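Ticket 2086: Stock counts in Mindum not matching after sync
Opened by: Jeanine Nijs
Opened: 2018-07-27
Priority: 2
Status: Resolved

Since the update, bin totals in Mindum are lower than what the Nirkholm server shows. Item totals on the server look right. The gap is always in the returns area – shelves and receiving match fine. Logging out and back in makes no difference. I also cleared the cache on the desk computer and ran the sync by hand, same result.

Reply from support:
Please export the bin list from both sides and attach them. Also check the time zone under Settings, Sync.

Jeanine Nijs:
Both lists attached. Server has 77 lines for returns, Mindum has 69. Time zone is correct on both.

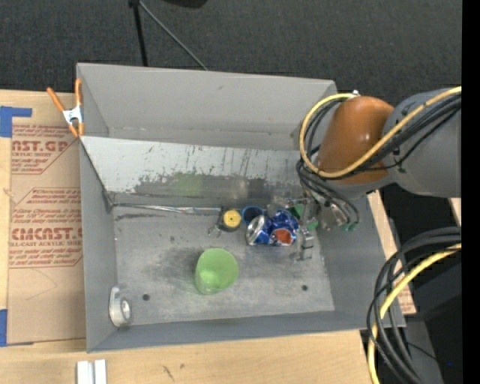 Reply from support:
Thanks. The missing lines all have a bin code that ends in a space. The old version trimmed those when it read them, the new one skips them. They seem to come from the February import, which was done with the Stevens template.

To fix:
Open Bins, Edit codes on the server.
Filter by area = returns.
Select all and choose Trim codes.
Save, then run a full sync. A quick sync won't pick up the change.

Jeanine Nijs:
Trim worked. The full sync stopped once with a timeout but went through on the second try. Both sides now show 77. Do I need to redo the labels?

Reply from support:
No, the barcodes don't include the space. The Skurken label printer can stay as it is. Closing this one – reply here if the counts drift again.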